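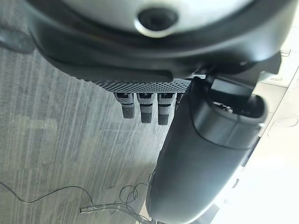

Unit 4: Handling and Stacking Round Flat Parts
Jarkwood packing course, Tuesday handout

Read this before the bench session. You will need your Rizvi workbook and a soft cloth.

Lids, discs and cover plates are easy to mark. Most scratches are made when one part slides over another, so lift each part clear of the stack before you turn it. Hold it by the rim and keep your thumb off the face.

Check the rim first, then both faces. Tilt the part toward the light and turn it slowly -- a fine scratch can disappear when you look straight down at it. 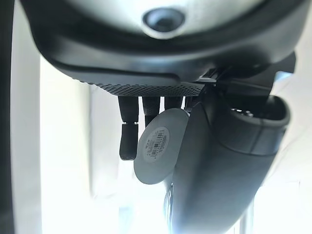

Fig. 1. Light gray disc at an angle. One edge looks brighter than the other.

Put a paper sheet between parts. A Stukberg carton takes 63 parts of the small size. The large size goes in the Stanasix tray, 4 to a row, and the tray is closed with tape on the short sides only.

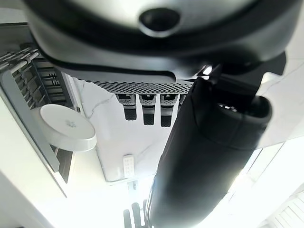

Write the count on the label before the carton leaves the bench. If a part is marked, set it to the left and note the side and the type of mark on page 100 of the workbook. Marked parts do not go back in the stack, even when the mark is on the underside.

For next time: finish the label exercise and bring the workbook.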